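Início | Fórum | Rotas | Parques | Entrar

Autocaravana de 16 metros quadrados de avançado: onde parar perto de Stestside?

Yasmine Sqalli
Bom dia. Vamos em agosto, dois adultos e uma criança. O parque Isum aceita uma só noite, ou é preciso reservar mais?

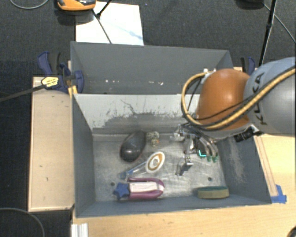 N.º 18

Amr Kettani
Aceita, mas em agosto pedem duas noites. Eu fiquei lá no ano passado e paguei a electricidade à parte - convém perguntar antes.

El Idrissi
Isum é caro. Vá para Jineck.

Usamos cookies para melhorar a sua visita. Aceitar
Contacto | © Stestside Viagens | Voltar ao topo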